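Ticket 208: left hand won't let go of the bag
Project: Clesten (shared workshop build)
Opened by: Afroza Liyanage
Status: open, workaround in place

Hi all, me again! I've been chasing this one since June and I'd love some fresh eyes on it.

What's supposed to happen: Clesten walks up to the yellow pedal bin with a bag in the left hand, steps on the pedal, moves the hand over the opening and lets go. The walking part is pretty solid now (thank you to whoever fixed the ankle offsets, it used to drift like a shopping cart).

What I get: the hand reports "open" and the bag stays put. Thin plastic seems to find its way between the finger segments and hang on. With a tennis ball or a sock it's fine every time, so I don't think the motors are to blame.

Setup, so you don't have to ask:
Hand firmware is the Illon branch, no local changes
Grip limit 600, release ramp 200 ms
Wrist camera and head camera both on, logging to the Karunaratne box under the bench
Right hand idle and open 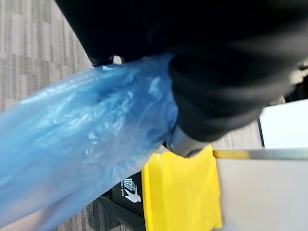
Wrist camera first, then the head camera. 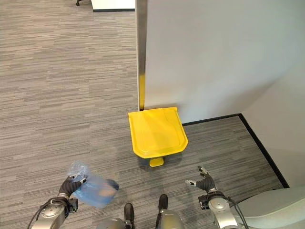
Things I've tried so far:

1. Dropped the grip limit from 600 to 200. The bag slid out on the walk over, long before we got near the bin. Put it back.

2. Slowed the release ramp way down. No change that I could see, except it's more boring to watch.

3. Opened the fingers one at a time, starting with the outside one. Better! The bag came free on maybe half the tries, and then I got greedy and changed the wrist angle too, so now I can't say which one helped. Going back to redo that properly.

4. Added a little wrist shake after opening. It works, but the arm cable slaps around and I don't love that. I've got it capped at 30 degrees for now — please don't raise it until somebody has looked at the strain relief.

The log is a bit odd too. Right after the release command I see this:

hand_l: state OPEN
hand_l: contact TRUE
task: release complete

So the contact sensor knows something is still there and the task code just sails on past it. I think that's a second bug, and I'm happy to split it into its own ticket if you'd rather. My plan is to make the task wait for contact to go false, then retry the shake, then give up and complain out loud.

Update, 4:30 pm: the waiting part is in and it does hold at the bin instead of wandering off. The retry isn't hooked up yet. I also swapped in the smoother fingertip covers from the Fomia drawer, but they're a loose fit and one popped off, so I took them all back off again.

Questions for whoever picks this up: has anyone tried tape over the finger joints? And is there a reason the contact threshold is different on the left and right hands? I found two values in the config and no comment next to either of them.

Leaving this open. My branch is pushed, it's the one called bag-release.

Afroza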